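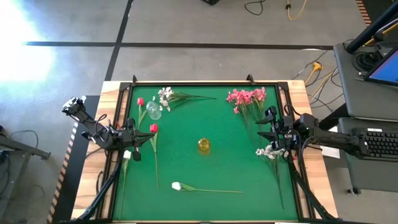
We drove to Jedville in June for the open day at Fragkou, which makes and sells artificial flowers out of a former feed store on the Brodach road. I do the table arrangements for our community hall, Pornthip Sitthichai does the entrance, and we had both been buying from their catalog for years without ever going. The first stop was a wooden table with a green felt top, and the stems on it were a fair cross section of what we use: red tulips and white ones, a bunch of pink flowers with clustered petals, and a spray of small white flowers with leaves on the stem. A small clear plastic jar was lying on its side next to the white spray. Pornthip wanted to know if the jars were for sale, and they were, at the counter by the exit.

The open day runs from ten to four and costs nothing. You sign in at a desk and get a sticker with a number on it, which decides your tour group. We were in the second group of the morning, with Hok-lam Liao leading. He has worked in the sample room for a long time and answers questions directly, including the ones on price.

Parking is on grass behind the building. After rain it would be a problem. There is a paved strip along the side wall for people who can't walk far, but you need to phone ahead and ask for it.

The sample room comes first. Shelves go up to the ceiling on two walls, with stems stored flat in shallow trays and labeled by the month the real flower blooms. Tulips are in the April trays. I would have sorted by color, and so would Pornthip, but Hok-lam said the florists who order from them think by season and the trays have been that way from the start. The catalog is in the same order, and that explains why I can never find anything in it.

We spent the most time on tulips. Fragkou carries 39 kinds, counting colors and sizes separately. Hok-lam passed a few around so we could feel the difference between the cheaper heads and the better ones. The cheaper petals are stiff and spring back when you press them. The better ones have a slight give and a softer edge. From six feet away I could not tell them apart, and I said so. He agreed and told us to buy the cheaper ones for anything above eye level.

His other advice was on stems. Most people leave them straight, the way they come out of the box, and a straight tulip looks like a pencil with a head on it. He bends each one slightly with both thumbs, starting a third of the way up, and turns the head a little off center. The wire inside takes this well if you do it slowly. He also cuts them all longer than he needs and trims at the end. I had been doing it the other way and wasting stems.

From there we went through to the packing room, where Yannick Pichon was filling orders for a hotel. Stems go in head to tail, with tissue between the layers, 70 to a carton for tulips and fewer for anything with wide heads. Spring is the busy time and they send out 400 cartons in a good week. The room was warm and had a strong smell of cardboard. You can't take pictures of the labels, but otherwise they don't mind.

The part I liked least was the storage loft. It's up a steep metal stair and there is not much to see once you get there – boxes, mainly, and the Christmas stock under plastic sheets. Two people in our group stayed down and had coffee, and I think they made the better choice.

Kosmas Margaritis gave a short talk after lunch on cleaning. This was useful to me, as our hall is dusty and the arrangements stay up for months. He uses a soft paintbrush for clustered flowers and a barely damp cloth for smooth petals like tulips. He does not use sprays. Sprays of small white blossoms he just takes outside and shakes. If a stem has faded on one side he turns it around, and if it has faded all over he throws it out. He keeps a list of what went into each vase so he can reorder the same thing. I started one when I got home.

Lunch was sandwiches and a bean soup from Huva, the bakery across the road. The soup was good. Bring cash, as the card reader was not working when we were there. There are tables outside under an awning, and restrooms inside next to the sign-in desk.

The shop at the end is one room with open bins. Prices are lower than in the catalog on open days only, and there is a bin of odd stems with no set price where you pay by the handful. Pornthip bought pink bunches for the entrance and six of the plastic jars. I bought white tulips, more than I meant to, and a roll of floral tape. Grigoris Fragkou was at the register and wrapped everything in brown paper himself. He said the building holds 2,000 trays and that he could still find any one of them without looking it up. Somebody behind us asked for blue poppies to test him, and he went off and came back with them.

One thing to sort out before you go: bring measurements of your vases. I had guessed at ours, and the stems I bought are fine for the tall one by the stage but need cutting down for the rest. Wear flat shoes if you plan on the loft. The next open day is in September, when the fall stock is out, and they ask groups of more than eight to call first.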